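Is the Olard hand-held gripper kit worth it for a small group doing laundry-type tasks?

Asked 12/12/2018 in Grippers and Tooling

Hi all, I hope this is the right section. We are a small outfit (two of us most days, plus whoever we can talk into it) and we want to record people doing simple chores with hand-held grippers, so we can teach an arm to do the same later. Mostly soft things: bibs, washcloths, socks, picking them up and putting them in a basket. I have been going back and forth between the Olard two-hand kit and the Sunditz one, which costs less but seems to ship without the mounting brackets. Before I spend the money I'd love to hear from anybody who has used the Olard for longer than a weekend. How are the fingers on thin cloth? Do the cables get in your way? And does the rental from Söderlund make sense, or should we just buy?

Thanks so much in advance, I know these questions come up a lot!

3 answers

Answer 1 (accepted)

We have had our pair since May, so I can give you a fair picture, with the warning that I like the thing and may be too kind to it. The fingers are plain black blocks with small holes in them and they open nice and wide, wide enough that I stopped thinking about it after the first day. On cloth they are good as long as there is a fold or a bump to close on. A flat washcloth on a smooth table is another story – you end up scraping at it, and whoever is wearing the grippers gets grumpy. Our fix was to drop everything in a loose heap first.
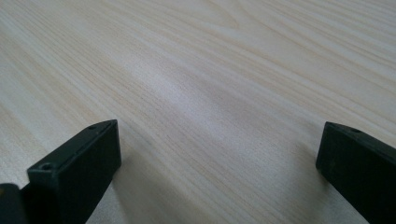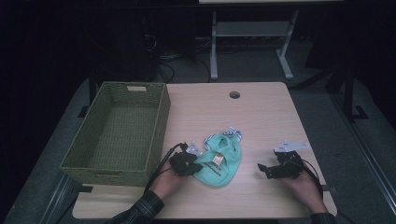 First: fingers open over the bare tabletop. Second: both grippers out, with the bib and the green basket.

About the cables, yes, you will notice them. There is one per hand and I would let them run off the near side of the table, toward the person, and leave plenty of slack. We tried taping ours down the sleeve and it lasted two sessions. Weight is fine for me up to 24 recordings or so, then my wrists want a cup of coffee and a sit-down. Long sleeves are no trouble, by the way, I was worried about that and needn't have been.

I'd buy if you plan to go past a couple of months. Söderlund was lovely to deal with but you do pay for the shipping both ways, and the pair we had from them first needed a new cable.

Answer 2

Sunditz owner here. Cheaper, yes, but budget for brackets and an afternoon of swearing. Mine took nearly 8 hours to get mounted straight. Works fine now. Can't compare on cloth, I only do blocks and cups.

Answer 3

Does the Olard still need the Firen software to sync left and right? If so check your laptop first, it would not install on mine and I sent the whole kit back. Might be fixed by now.

Comment from the asker: Thank you both, and the first answer especially, that is just what I needed. I'll ask Olard about Firen before ordering. Did you change the finger pads at all for the thin stuff, or

Comment on Answer 1: No, stock fingers the whole time. Try the heap first!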